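Fustholm Shared Laundry: Frequently Asked Questions

Who can use the laundry room?
Anyone with a current Fustholm door card. Guests may use the machines if a cardholder lets them in and stays on site.

How do I book a slot?
Log in to the Jusell booking page with your apartment number and PIN. Slots open at 9 p.m. for the following day. A booking covers one washer and one dryer. If you have not checked in within the grace period shown on the page, the slot is released to the next person on the list.

What does a cycle cost?
Charges are posted to your monthly statement. Prices are listed on the booking page and are reviewed each June. A cycle canceled before the drum fills is not charged.

How much can I load?
Fill the drum loosely to three quarters. Overloaded dryers run longer and leave seams damp. Comforters and heavy blankets should be dried one at a time.

Which dryer setting should I use?
Follow the care label first. Cotton towels and sheets can take high heat. Synthetics, elastic and printed fabrics need low heat. Wool, silk and anything with a rubber backing must not go in a dryer.
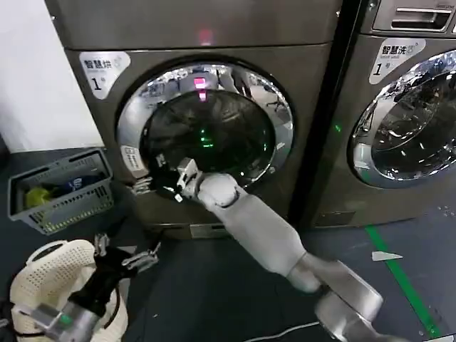 Items that have been in contact with cooking oil, gasoline or solvents must not be dried by machine, even after washing. Residue in the fabric can heat up and ignite after the cycle ends.

How often is the lint filter cleaned?
Clean it before every load. The exhaust duct is serviced separately by Jankauskaitė, normally on a Friday morning, and the dryers are offline during that work.

My clothes are still damp. What now?
Check the filter, then split the load and run it again. Mixed loads often fool the moisture sensor, which may end the cycle early when the lighter items are dry.

The door will not open.
Wait until the drum stops and the lock releases. Do not force the handle. If it stays locked, report the machine number to Agnese Kļaviņa at the front office, extension 53.

Can I get a refund for a failed cycle?
Yes. Send the slot time and machine number through the booking page. Refunds appear on the next statement.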